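### Arm news from the Droltow end of the workshop

Hello again from the corner with all the cables! I promised an update on the arm build back in February and then went quiet, mostly as I'd got lost in the simulator (it's easily done).

So, where are we? The real arm still has two joints in bits on my kitchen worktop, waiting on bearings, and I've been getting on with the virtual one in the meantime. I've called the practice room Imutlow. It has a table and a plant and a car poster on the wall, none of which the arm needs, but I was enjoying myself and one evening sort of ran away with me.

The job I've set it is simple enough: pick up a white cylinder, carry it over the table and let go of it above a mug. I've done 369 runs so far and the best batch had 112 good drops in it, which cheered me up no end. The misses nearly all come from the wrist turning a touch late, so I've slowed that move down and I'm trying again with the gripper held straight down the whole way across.

If anyone fancies a go, the files are on the workshop machine in the folder called Mateos. It can take up to 5 minutes to load, so stick the kettle on. And if you've got a spare power supply for the real thing, please shout, mine has started humming and I don't like it one bit.
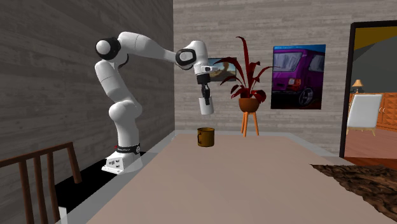 *Cylinder in the gripper, mug on the table, in the simulator.*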